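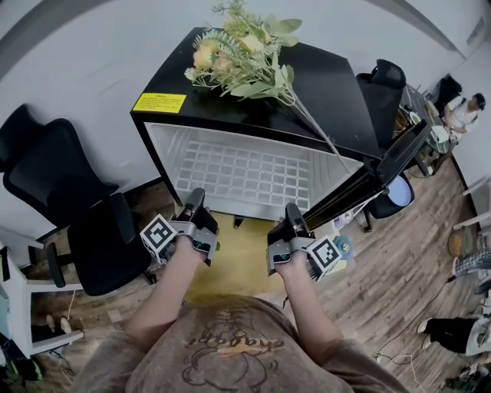 Deux pinces tenues à la main devant un mini-réfrigérateur ouvert. Chacune porte un cube blanc imprimé d'un marqueur.

Des gestes de cuisine enregistrés sans robot

Par la rédaction, juillet

Ouvrir une porte de réfrigérateur, la maintenir écartée, poser un objet à l'intérieur, refermer. Pour un robot à deux bras, l'enchaînement reste difficile. La porte oppose une résistance au départ puis cède, elle décrit un arc de cercle qu'il faut suivre, et l'un des bras doit souvent la tenir pendant que l'autre travaille. Le laboratoire Unlow, installé à Zislow, a choisi cet exercice pour mettre à l'épreuve Rudora, une méthode d'apprentissage dont les démonstrations sont enregistrées par des personnes, pinces en main, sans aucun robot dans la pièce.

La pratique courante consiste à téléguider la machine. Un opérateur manie des leviers ou des bras maîtres, le robot reproduit ses mouvements et tout est enregistré. Les données obtenues correspondent exactement au corps du robot, mais elles coûtent cher. Il faut immobiliser la machine, former l'opérateur et travailler lentement. À Zislow, l'équipe passait une bonne partie de ses journées à remettre les bras en position de départ entre deux prises.

Avec Rudora, l'opérateur tient une pince dans chaque main. Les doigts ont la même forme et la même course que ceux du robot Admasu, sur lequel le programme est ensuite exécuté. Une caméra portée sur la tête filme les mains et le meuble. Pour savoir où se trouvent les pinces, le logiciel s'appuie sur les marqueurs noirs et blancs imprimés sur les cubes. Ces motifs carrés, de dimensions connues, permettent de calculer la position et l'orientation de l'outil à partir d'une simple image. Le cube a été préféré à une plaquette parce que le poignet tourne beaucoup pendant le geste : quand une face se dérobe, une autre a des chances de rester lisible.

Chaque séquence donne ainsi trois choses : la vidéo, la trajectoire des deux pinces et leur degré d'ouverture. Les passages où un marqueur disparaît trop longtemps, derrière la porte par exemple, sont écartés de façon automatique. Les interruptions plus brèves sont comblées par interpolation.

L'équipe a retenu 295 démonstrations pour l'exercice du réfrigérateur. Elles ont été tournées par des membres du laboratoire et par des étudiants qui n'avaient jamais manipulé de robot. La consigne tient en quelques lignes : commencer les mains visibles, ne pas lâcher la poignée d'un coup sec, garder la tête tournée vers l'ouverture. Entre deux séries, on déplace le meuble, on change ce qui est posé dessus, on modifie l'éclairage. Le décor n'est pas rangé pour l'occasion. Les chercheurs tiennent à ce désordre, car un modèle entraîné devant un mur nu se trompe dès qu'une chaise entre dans le champ.

Le modèle prédit ensuite une courte suite de mouvements à partir des images les plus récentes, l'exécute en partie, puis recommence. Sa structure n'a rien de nouveau et l'article qui présente les résultats y consacre peu de place. L'essentiel du travail a porté sur le passage de l'humain à la machine. Une personne se penche, avance d'un pas, plie les genoux. Le robot Admasu a un socle fixe. Les trajectoires sont donc exprimées par rapport au point de vue de la caméra, puis filtrées pour éliminer celles que les bras ne peuvent pas atteindre.

Le robot a été soumis à 60 essais dans une pièce absente des enregistrements. Il en a manqué neuf. La plupart des échecs surviennent au même moment, lorsque le joint de la porte se décolle : la pince glisse, le programme croit la porte ouverte et le second bras vient buter contre elle. Les autres concernent la fermeture, laissée incomplète. Le modèle ne dispose d'aucune mesure d'effort et ne peut juger qu'à l'image.

C'est la principale limite reconnue par les auteurs. Une personne qui tient les pinces sent la résistance du joint et adapte sa traction sans y penser, et cette information se perd à l'enregistrement. Une version équipée de capteurs de force dans les doigts est en cours de montage. Elle sera plus lourde, ce qui inquiète les opérateurs : les pinces actuelles fatiguent déjà les avant-bras, et les séances sont coupées par des pauses obligatoires.

Reste la question du transfert à d'autres meubles. Les essais publiés portent sur 2 modèles de réfrigérateur, tous deux de petite taille et munis d'une seule porte. Unlow prévoit d'étendre la collecte aux tiroirs et aux placards hauts, où la caméra voit mal les mains. Le laboratoire compte publier les plans des pinces et des supports de cubes, mais pas les vidéos, dans lesquelles des collègues passent régulièrement à l'arrière-plan.

Ce site utilise des cookies pour mesurer son audience. En poursuivant votre lecture, vous acceptez leur dépôt. Gérer mes préférences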